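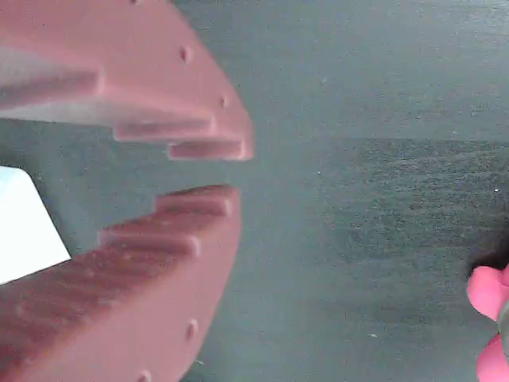

Skidutberg work surface in dark gray

Skidutberg work surface
Havusby | Tables and surfaces
$189

We've wanted a dark surface in the Havusby range for ages, and we're so happy with how Skidutberg came out! The gray is deep enough to make pale paper, thread and small hardware easy to spot, and it still feels softer to look at than plain black (we tried black first, and it made the whole room gloomy by four in the afternoon).

Signe Haugen drew the first version for her own sewing corner, where she kept losing pins on a patterned tabletop. She has since moved on to bigger projects and uses it for cutting, sorting, model kits and the odd late dinner. It's a plain piece with no trim and no pattern, and we love it for that.

Good to know
Comes in dark gray or light gray
Fits the Ene and Clidmont leg frames
Legs sold separately
Screws and hex key in the box
Delivery in 6 to 8 days

Putting it together
Lay the surface face down on a blanket and line up the frame with the marks underneath. Start all the screws by hand, then go around again with the key. Two people make it a lot easier, mostly for the part where you turn it over.

Looking after it
Wipe with a damp cloth and a drop of dish soap, then dry it. Light dust does show more on the dark gray than on the light, so keep a cloth nearby if that bothers you. Please use a mat under hot pans and under anything with a blade. Felt pads go a long way under heavy gear that gets moved often.

Which frame?
Ene is the lighter of the two and great for a desk you might want to shift around. Clidmont has a crossbar at the back and stays put when you lean on it, so that's our pick for a workbench. Both take the same screws, and you can swap later. The next batch of Clidmont frames arrives in November.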